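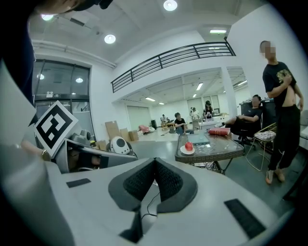
*Downstairs at Flivthorpe, looking toward the mezzanine. Cardboard by the wall, left of center.*

**To:** flivthorpe-tenants
**Subject:** Re: Re: boxes (was: Re: Whose boxes?) (was: Tuesday delivery)

Hi all,

Replying inline, as the list guidelines prefer and as only two of us ever do.

> I am writing again about the cardboard boxes on the main floor. They were there last week and they are there now. When I asked in the kitchen, one person said they belonged to Koltari and a person from Koltari said they came with the building.

I'm from Koltari and I'd like to make a partial confession. Some of that cardboard is ours. The shelving order from Verstraete came in flat boxes, the long ones, and we opened those upstairs and carried the empties down with every intention of carrying them farther. We got as far as the wall. It's a good wall. It's tall and white, and things lean on it very well, and I think that's how we ended up where we are.

The rest of the pile I can't vouch for. Ours went down on a Monday afternoon, there was already cardboard when we arrived, and we took this as a sign that we had found the place where cardboard goes. I gather the people before us had reasoned the same way. If anyone remembers putting down the first box, I would love to hear from you, purely as a matter of history.

> The main floor is the first thing visitors see when they come in. We pay for a bright, open space and it looks like a loading dock.

Agreed on bright. Between the ceiling lights and all that white paint, there is nowhere in the building where a stack of boxes can be more clearly admired. I'd push back a little on loading dock, having spent a summer working on one. A loading dock has somebody whose job it is to make the boxes leave.

But I take the point. From up at the railing you look straight down on the floor, and the railing is where people bring their visitors when they want to show off the place. I did it myself last week. I said "and this is our shared floor," waved my arm, and my visitor asked whether we were moving in or out.

> I would suggest everyone keep packaging inside their own unit until recycling day.

In principle, yes. In practice the smaller units upstairs are mostly desk, and the boxes from a shelving order take up more room than the shelves do, at least until the shelves are built, and you need the floor to build them on. We tried keeping ours inside for a day and a half. One of us was climbing over a box to get to the printer, and the other had started using one as a side table and was getting attached to it.

I'd be happier with a place downstairs that is officially for flattened cardboard, with an edge to it. Under the mezzanine would do. It has its own lights, so you could still find things there in the evening, and it's out of the line between the door and the stairs. Tape on the floor would be enough. I have tape. I have a lot of tape, we bought it from the same catalog as the shelving and I misread the unit.

> Can we also agree that nothing is stored next to the glass doors? They are an exit.

No argument at all. For the record I don't think the doors have been blocked this month, but the pile is on the move and it doesn't seem to be moving upstairs. Let's say nothing goes on the door side of the room, flat or otherwise, for any length of time, including "just while I get the cart."

> And what about the cost? The last time we paid for a special pickup it was 600 and it was split evenly, including units that had not put out a single box.

So I called. The hauler's quote for a special pickup is still 600, and they'll do it any weekday morning if the stuff is downstairs and flat. If it isn't flat they charge by volume, and the person on the phone told me what somebody down the street had paid for a room full of unflattened boxes, which was 2000. I don't know what those people had been buying. Pianos, perhaps.

If we flatten it ourselves and someone has a van, the recycling center takes it for free. Koltari doesn't have a van. We do have two people, four box cutters and a guilty conscience, and we're offering all of that for one hour on Tuesday at 4 p.m. Anyone who joins us gets coffee from the good machine. Anyone who brings a van gets the side table.

If there's no van by Monday night, I'll book the pickup, and Koltari will put in 500 of the 600. That's more than our share by any method of counting, but I've seen what happens on this list when people start to work out shares, and I'd pay nearly anything to not read the thread. The other 100 can come out of the building float, if the Flivthorpe office agrees. (Office: please agree. You're cc'd.)

> Finally, could whoever uses the main floor please pick up small items at the end of the day. Someone is going to trip.

Seconded, and this one isn't about Koltari, for a change. There's a pink thing on the floor in the picture up top, a little to the right of the cardboard. I've looked at it for a while and I'm not going to guess. If it's yours, please come and get it. If it turns up on Tuesday and no one has claimed it, it goes on the kitchen windowsill with the single glove and the lid that fits none of the pots.

Some practical stuff for Tuesday, as I'd sooner write it once:

- **Take the labels off.** Or black them out, if there's a name or an address on them. A marker will be on the kitchen counter.
- **Pull the foam and plastic first.** The recycling center will send back a whole load over one foam corner, and they are cheerful about it, which makes it worse.
- **Cut the tape, fold, stack.** Long boxes at the bottom. If you stack them short to long you get a very nice slide.
- **Want a box? Take a box.** There are good ones in there, and someone is always moving. Write your unit number on it and have it off the floor by the time we start. Anything without a number on it gets flattened, including ones you were "going to come back for."
- **Sakura boxes:** there was a message in June asking people to save the ones the Sakura tea samples came in, for the shelf in the kitchen. I never found out whether that was still wanted. If I come across any I'll put them on the counter, whole, and they can be somebody else's thread.

One more item while I have you. The bulk order form for the kitchen still has Koltari down as the delivery contact, which we were for a while and aren't now. It means that anything you order in gets signed for by us, and put down by us, and then somebody writes to the list to ask whose it is. I would bet that a fair slice of the pile started out that way. Could the next company on the rota please put its own name on the form? It's taped inside the cupboard door, left of the sink. The pen on the string doesn't work, bring your own.

I think that covers all of the original message except the last line, so:

> I am not trying to be difficult.

You weren't, and you were right about nearly all of it. I laughed at the "came with the building" bit until I realized which one of us had said it. He has been assigned a box cutter.

So, to pull the asks together for the people who scroll:

1. Van, anyone? Reply to the list by Monday night.
2. Claim your boxes before 4 on Tuesday, with a unit number.
3. Claim the pink thing.
4. Office, please say yes or no to the 100.
5. If you object to a taped-off corner under the mezzanine, say so now, or forever walk around it.

Please change the subject line if you're replying about parking.

Koltari, upper level
(the unit with the shelves, soon)

---
*You are receiving this because you rent space at Flivthorpe. To switch to the daily digest, write to the office with DIGEST in the subject line. Replies go to the whole list.*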